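Learning Systems Group Newsletter
May 29, 2024

From the simulation room: gathering examples for the Koston arm

Many of you have asked what we are doing in the simulation part of the Koston project, so Évan Chauvin asked me to write a longer item than usual. I will try to keep it practical. The short version is that we are collecting examples for a learning system which must handle small workshop objects on a table, and in April we moved the greater part of this collecting into the simulator.

The model we train is called Javent. It learns by imitation. A person drives the arm with the hand controller, and the program Trimon records the pictures from the virtual cameras together with the joint angles and the opening of the gripper. One complete attempt, from the start position to the release, is what we call an example. Our goal for this period is 2,000 accepted examples, and I want to underline the word accepted. The difference between recorded and accepted has been the main subject of our last meetings. 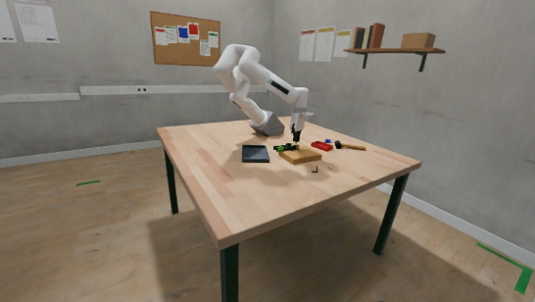
The choice of objects took more discussion than the choice of the model. In the first version of the set everything was a cube or a cylinder, and Javent became very good with cubes and cylinders and with nothing else. Nobuhle Rampersad proposed that we take things of very different size and shape, and that we let them stay near each other. So now a hammer can share the table with a small hex key, a flat tray and a red block, and the person driving must plan the path of the fingers with some care. We also gave the room some normal office things, such as the cork board with its notes and the shelf with books. A model that has only seen blank walls can be confused by a calendar, and we learned this in the previous project with some pain.

For each session the driver receives a card from Trimon with the task written in one sentence. The sentence is stored with the example. We ask drivers to read it aloud before starting. It sounds childish, but the number of attempts with the wrong object went down after we began to do it. If you move the wrong object, please do not correct the sentence afterwards to match what you did. Mark the attempt as rejected and take the next card.

There was also a long exchange about speed. Some drivers are quick and move the arm in one curved line. Others stop above the object, look, then go down. Both ways reach the object, but when we mix them in equal parts Javent hesitates in the air, as if it cannot choose between two teachers. For the moment we ask everybody to make one short stop above the object, and then go down straight.
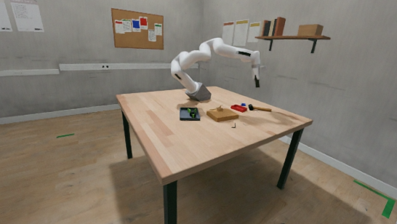 Nobuhle Rampersad disagrees with this rule and asked me to print her opinion also. She thinks that we are making the examples too clean. In her view the model needs to see many styles of driving, and if it hesitates we should give it more examples and not fewer styles. She would like to keep one third of the sessions free of any rule about the stop, and compare the two models in the summer. Évan has agreed to a smaller test, with 92 free attempts stored in a separate folder. Please do not move these into the main folder, even if they look good to you.

Another question is what to do with mistakes. At the beginning we deleted every attempt in which the fingers touched a neighbor object. Later we understood that we were deleting exactly the moments where the driver recovers from a bad position, and a recovery is very useful to learn from. Now we keep the attempt if the driver corrects the mistake and finishes the task without a reset. We reject it if the object goes through the table, or begins to tremble because of the physics engine. These are faults of the simulator and we do not want Javent to learn them.

The hardest place is the crowded side of the table. The gripper has to come down between things which stand close together, and one object may hide part of another from the camera. Drivers often turn the viewpoint on their own screen to see better. Please avoid this. The model does not receive your turned viewpoint, so it cannot know why you moved as you did. Use only the camera windows which are recorded.
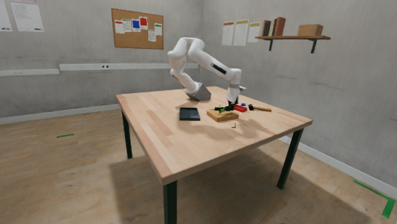
Changes in Trimon since the last issue

The start position of the arm is now varied a little for each example. You do not have to do anything, but do not be surprised if the first movement feels different from yesterday.

The reject button asks for a reason. There are 7 reasons in the list, and "other" is one of them. If you choose "other", please write at least a few words. We had 33 attempts with the reason "other" and an empty text field, and Évan had to replay them all.

The Gautier viewer can show the cameras side by side at reduced speed. When you review the attempts of a colleague, please watch the close camera also. In the wide view a grasp can look correct, and only in the close view do you see if the fingers are well placed or if the object is held by its last corner. I know that the close view is less comfortable to watch, with its big shadows and half of everything outside the window, but the model uses it as much as the wide one.

Reviews are done in pairs, and the driver never reviews his or her own work. If the two reviewers do not agree, the attempt goes to the Friday list.
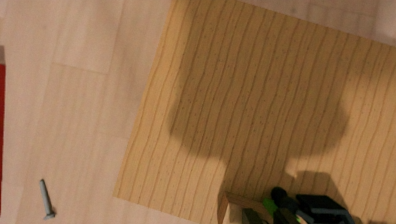 Can I drive the arm if I have never done it before?
New drivers are welcome, and no experience with robots is needed. You make a practice session of one hour which is not stored, then a first real session with an experienced driver next to you. Write to Nobuhle to get a place.

The sign-up sheet for June is in the shared folder under Koston. Morning places are almost full. The afternoon ones after lunch are mostly free, and the second hand controller has been repaired, so two people can work at the same time again.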